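Putting the fruit away (and other Saturday jobs)

I've had a sore throat since Wednesday so this weekend has been a very domestic one. No walks, no pub, just me, the radio and a kitchen that needed sorting out. I did the cupboard under the sink first, which I won't go into, except to say that I own far more sponges than I thought and one of them had to be thrown out with the tongs.

Anyway, fruit. I'm a terrible one for buying fruit. I go to the market for onions and come home with pomegranates. Anika Whitfield from work says I shop like someone who's about to be snowed in, and she's got a point. The trouble is I then put it all in the big bowl, the soft things end up at the bottom, and by the following weekend there's something at the base of the heap that doesn't bear thinking about. I lost a lovely pear that way in March and I'm still cross.

So I've given up on the bowl! I've moved over to a long shallow box instead, dark bluey grey on the outside and white inside, and everything is supposed to lie in one layer where I can see it. It's a much nicer thing to look at than the bowl was, and it lives on the table quite happily as long as you don't mind losing a bit of elbow room at breakfast.

The tablecloth is the blue plaid one, by the way, for those of you who asked after it last time. It came from my aunt's house and it's been through the wash so often I've stopped worrying about it. I never iron it. Life is short and it's only going to have toast crumbs on it by Monday.
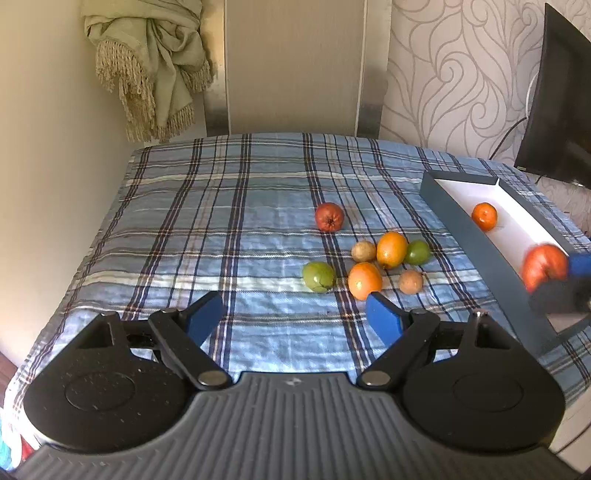
My way of doing it is to get everything out on the cloth first and have a proper look before any of it goes in the box. Give each one a turn in your hand and a gentle press near the stalk end. Anything with a soft patch goes on the side by the kettle to be eaten that day, or chopped up and stewed with a bit of sugar if it's past polite company. The rest can go in. I like the oranges at one end (they seem to keep for ages whatever I do to them) and the green things at the other, with the small brown ones wherever there's a gap.

The pomegranate is always a problem. It's got that daft little crown on it and it rolls. I've tried wedging it in the corner and I've tried a folded napkin underneath, and the napkin is better. Emmett Lindgren told me you can keep one in the fridge for weeks and I dare say you can, but then I forget I've got it, and the whole idea was to stop forgetting what I've got.

Oh, and wash it when you're going to eat it, not before. I used to rinse the lot as soon as I got in and it all went over twice as fast - my mum had been telling me that for over 23 years and I finally listened this autumn.

Next job is the spice shelf. I'm fairly sure there are two jars of cumin open up there, possibly three, and a nutmeg that moved house with me. If my throat's no better by tomorrow I'll make a start after lunch.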